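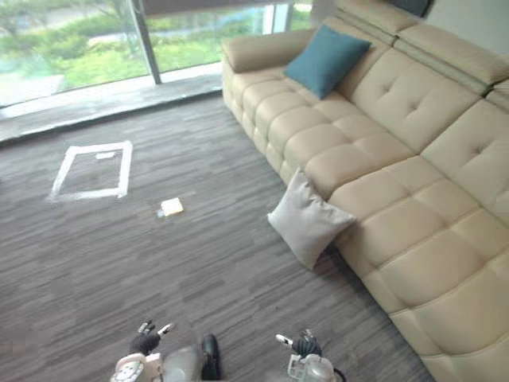 3.2 Mulch treatments and watering of the young perennials

The beds in Prustby and in Drurnlow were prepared by the same procedure, but the soil of the two gardens is not the same. Prustby has a heavy clay which forms a crust after rain. Drurnlow has a sandy soil with many small stones, and water goes through it quickly. We decided to keep both gardens in the study, although this makes the comparison more difficult, as home gardeners also must work with the soil they have.

Four treatments were used: shredded leaves, bark chips, garden compost and bare soil. The compost was delivered by the nursery Šimek, and it came from one heap, so that the gardens received the same material. The leaves were collected in the previous fall and stored in open wire bins. They were not sieved. In the first trial year we had sieved them, and the fine part was blown away by wind from the open beds, especially in Drurnlow.

In total, 119 plants were set out. The number is uneven because one yarrow was already broken when the trays were unpacked, and we had no spare plant of the same size. The plants were assigned to the treatments by drawing paper slips from a bag, separately for each garden and for each species. Each plant received 400 ml of water directly after planting, poured slowly at the base of the stem. Later watering was given only when the Okel probe showed a dry value in the root zone on two mornings in a row.

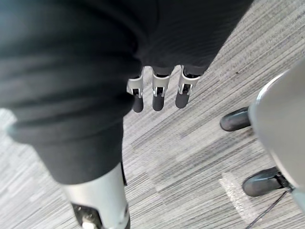

4 min read

The mulch was laid by hand in a ring around each plant. A narrow space was kept free next to the stem, as the crown of some perennials rots easily when it stays covered. This concerned above all the lavender and the blanket flower. On bare soil plots, weeds were pulled in the same week as on the other plots, and the soil was not hoed. We mention this because in several older studies the bare plots were hoed regularly, and hoeing alone can reduce the loss of water from the upper layer. Such plots are then no true control.

3.3 Observations

Heike Vogler made the observations in Prustby and Esi Fiadzo in Drurnlow. Before the season they scored the same test bed together and discussed each plant on which their scores were different by more than one step. For leaf condition we used a simple scale with written explanations, which is given in the appendix. The score for wilting was always taken in the morning. In the afternoon, many healthy plants hang their leaves for a short time, and it is hard to separate this from real lack of water.

The soil surface was examined for crust, for cracks and for signs of slugs. Slugs were expected to be a problem under the leaves, so we recorded also the feeding damage on the lowest leaves of each plant. Old damage and new damage could not always be distinguished. In doubtful cases the damage was recorded as old.

The seasonal course of the morning scores is plotted in Figure 4 of the appendix, with one line for each treatment. The scores from September are plotted there too, but they were left out of the statistical model. At this time the yarrow was cut back in both gardens, and the score for leaf condition had no clear meaning for a freshly cut plant.

Missing values were not replaced. When a plant died, it stayed in the data with the date of the last observation, and the place in the bed was left empty until the end of the trial.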